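How to Start a Read-Aloud Habit With Kids Who Say They Hate Books

My nephew once told me, very seriously, that he was allergic to chapters. He was eight, and he'd just been handed a fat paperback by a well-meaning relative, so I had some sympathy. We got him reading in the end, but we did it by reading to him first, and I've used much the same routine with every reluctant kid who has landed on my couch. Here's how I go about it, with a cup of tea close by (reading aloud is thirsty work!).

Step 1. Let the child choose, and mean it. Put four or five books on the floor and walk away. If they pick the one about farting dragons, then farting dragons it is, and you are going to give those dragons your very best voices.

Step 2. Pick a time you can keep. Bedtime is the classic, but my friend Sobia Cheema reads to her two at breakfast while they're busy chewing, and she gets through far more pages than I ever did at night. Ten minutes is plenty at first.

Step 3. Stop somewhere exciting. I know it feels mean. Close the book just as the door creaks open, say goodnight, and leave it where they can reach it.
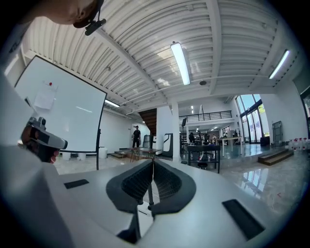
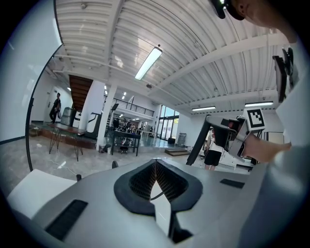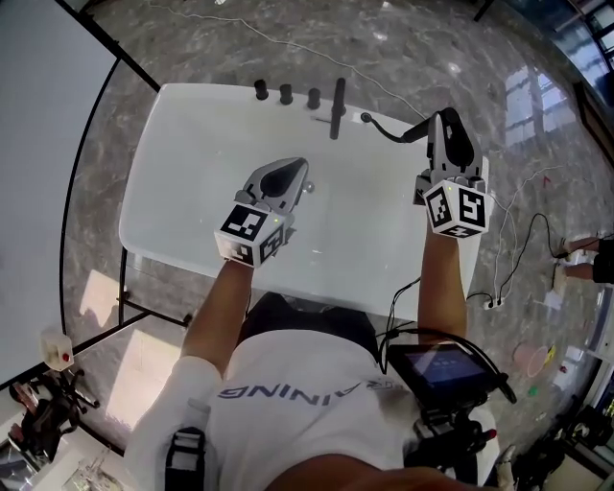
Photos: Chibuzor Okafor

Step 4. Talk about the people in the story, gently. You don't need a worksheet, goodness no. "Would you have told on her?" or "Why do you think he's so grumpy?" will do nicely, and if all you get is a shrug, carry on reading. The best talks I've had came days later, in the car, when I'd forgotten which book we were even on.

Step 5. Share the reading when they're ready. Start by giving them one character. The parrot is a good choice -- short lines, lots of squawking -- and after a few nights they may want the pirate as well. Don't fix every wrong word. If the sentence still makes sense, let it sail by.

Step 6. Give up on a bad book. Fifty dull pages can undo a month of happy ones, so if you're both sighing, take it back to the library and get another. I gave up on one last March that everybody else adored, and I don't feel a bit sorry.

Some evenings will be a flop. Somebody's tired, or the dog is sick, or you've lost your place and read the same page twice without either of you noticing. Skip it and pick the book up again tomorrow.

Related

Five Funny Audiobooks for Long Car Rides
My Kid Only Reads Comics -- Should I Worry?
How to Set Up a Book Swap on Your Street
Rereading the Same Book for the Hundredth Time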